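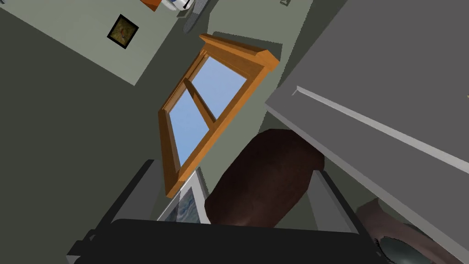
Ticket: Checker rejects wrist-view episodes when the room is tilted
Project: Miltora household pick-and-place, simulated rooms
Component: Bastus episode checker
Opened by: Vaughn Baptiste
Assigned to: Julián Herrero
Opened: 9 Jun 2024
Priority: medium, creeping up
Status: closed, with one follow-up

Original report (Vaughn)

Hello Julián, and sorry to land on you again so soon after the gripper friction business, which by the way has been behaving beautifully ever since.

I spent the morning recording demonstrations in the Trindade room set, the one with the gray-green walls and the orange-brown window, and I finished 30 episodes that I was pretty happy with. I uploaded them, went to get some lunch, and came back to find that the checker had accepted 16 and put the other 14 in the reject folder. Every one of the rejects has the same message:

view_check: FAILED (scene orientation implausible, camera pose suspect)

I've gone through a good number of them by hand and I can't find anything wrong. The arm goes where I sent it, the object gets picked up, the object gets put down, the recording stops when it should. What they do have in common is that at some point I turned the wrist a long way over to get at something from an awkward side, and for that stretch the wrist view has the room leaning at a steep diagonal. You get the window slanting down from the upper right, pale blue sky in both panes, the wall lines running off at sharp angles, that big flat gray panel filling the right-hand side, and the gripper broad and black along the bottom. It looks strange if you aren't used to it, but it's exactly what a wrist camera ought to see when the wrist is in that position.

I'd really like to have these back if we can manage it. The awkward reaches are the ones the policy is worst at, so they're the ones I was trying hardest to collect, and it would be a pity to train on nothing but the tidy level ones.

What I've tried so far:

Re-uploading the same episodes. Same result, same count.
Restarting the Bastus client. No change.
Replaying one rejected episode from its saved joint positions and exporting again. Rejected again, with the same message.
Recording a fresh episode with the same task and keeping the wrist nearly level the whole way. Accepted on the first go.

That last one is what makes me think it's the tilt and nothing to do with my files. Happy to record whatever you need.

Vaughn

Reply (Julián)

Hi Vaughn, no apology needed, this is a lovely clear report and you've saved me half a day with the replay test.

I think you're right about the tilt. A bit of history, which may help if anyone else runs into it: the view check was written back when we were only using the fixed overhead and shoulder cameras. Those should never move, so if the room looked rotated it meant somebody had loaded the wrong camera file, and throwing the episode out was the kind thing to do. When the wrist view was added, the check was simply pointed at all the cameras together. I don't think anyone sat down and decided that.

Could you do three small things for me?

First, send me one accepted and one rejected episode from the same room and the same task, with the full pose logs and not only the video.

Second, tell me whether you had "auto level preview" switched on in the recording window. It shouldn't touch the saved frames, but I'd like to rule it out before I go digging.

Third, please don't delete anything from the reject folder. The cleanup job runs on its own every so often and I've paused it for your account, but I can't stop you from being tidy.

Julián

Reply (Vaughn)

Both episodes are in the shared folder, under Trindade, in a subfolder with the ticket title. Auto level preview was off. I turned it on once in the spring to see what it did, felt seasick, and turned it off again.

One more thing that may or may not matter. I noticed that rejects are more common in the views that have a lot of window in them. I have a couple of episodes where the wrist is turned over just as far but it's mostly looking at the floor and the table legs, and those went through without a murmur. So perhaps the checker is finding the window and using it to work out which way is up?

I haven't touched the folder.

Vaughn

Reply (Julián)

You have a good eye! That is very nearly what's going on.

I ran your two episodes with the debug output switched on. The check looks for long straight edges in each frame, takes the strongest ones, and estimates how far they are from level or plumb. The window has that thick molding across the top with a light upper face and a darker lip under it, so it gives a long, crisp edge, and the white trim strip on the gray panel gives another. Between them the estimate comes out very sure of itself. In your floor views there aren't enough strong edges for it to reach any opinion at all, and when it has no opinion it passes the episode. So the check was being strictest with the frames where it could see best, poor thing.

Then it compares the estimate with an allowed range, and the allowed range is the old one for fixed cameras. It never looks at the pose log, so it has no idea that you turned the wrist on purpose.

Steps I've taken today:

Step one. Compared the estimated tilt with the tilt calculated from the joint positions, for every frame of your rejected episode. The two follow each other closely from start to finish, so the camera pose is fine and the recording is healthy.

Step two. Did the same for the accepted one. Also fine.

Step three. Took an old episode that we know was saved with the wrong camera file (Plaludholm room set, from before the rename) and ran the same comparison. There the two disagree badly from the first frame. This one is a real fault and I'd like to go on catching it.

Step four. Wrote a replacement check for the wrist view only. It works out the expected tilt from the pose log and complains only if the picture disagrees with it. The fixed cameras keep the old rule.

I've put it on the test server as view_check 6. If you have time, please push your rejects through there before I let it loose on everybody.

Julián

Reply (Vaughn)

Done, and mostly very good news. Out of the 14, the new check passes 13 and fails one.

The one that fails has a different message this time:

view_check: FAILED (pose log and view out of step)

I watched it through twice, and then once more at quarter speed with a cup of coffee, and I believe the checker has caught me fair and square. There's a little hitch early on where the picture seems to lag behind the arm, and after that it never quite catches up. I remember the recording window stuttering that morning while a big download was going on. I wouldn't want the policy learning from that one, so please leave it in the reject folder with my blessing, and I'll record it again.

While I have you, could I ask for a small change to the wording? "Camera pose suspect" sent me off checking my camera files for a good while before I thought of the wrist. Something that says which camera failed, and at which point in the episode, would have gotten me there sooner. The newer people on the Miltora side are also likely to see the word "implausible" and assume they did something wrong with the arm, and I'd hate for them to start keeping the wrist level just to please the checker. I caught myself doing it on the last few recordings before lunch.

Vaughn

Reply (Julián)

That last point worries me more than the rejects did, and I'm glad you said it. If people learn to steer around the checker, we end up with a set full of polite level reaches, and no log anywhere will tell us why. I've added a paragraph to the recording guide, which now reads:

"Turn the wrist as far as the task needs. Steep views from the wrist camera are welcome and are no longer checked against level. Windows, doors, and pictures may appear at any angle. If an episode is rejected, read the camera name and time in the message and watch that moment before you record again."

The messages now give the camera name and the time in seconds. I also changed "implausible" to "does not match pose log", which is duller but more useful.

The new check went live on the main server this afternoon. I re-ran it over your reject folder and the episodes have moved to the accepted side, apart from the lagging one. You may need to refresh the Bastus client before the list catches up. If it still shows the old count, sign out and back in.

Julián

Reply (Vaughn)

List refreshed, all present and correct on my side. The replacement for the lagging episode is uploaded too, and it went straight through, tilted wrist and all. Thank you so much for being this quick about it, and for pausing the cleanup job, which I wouldn't have thought of.

Happy for you to close this whenever you like.

Vaughn

Closing note (Julián)

Cause: wrist view was checked against the tilt limits for fixed cameras.
Fix: wrist view is now compared with the tilt from the pose log.
Affected: any project that recorded wrist views through Bastus before view_check 6.
Action for other projects: ask me to re-run your reject folder before you clear it – the cleanup pause covers only Vaughn's account.
Follow-up: frames with too few straight edges still pass without being checked at all. Opened as a separate ticket, planned for August.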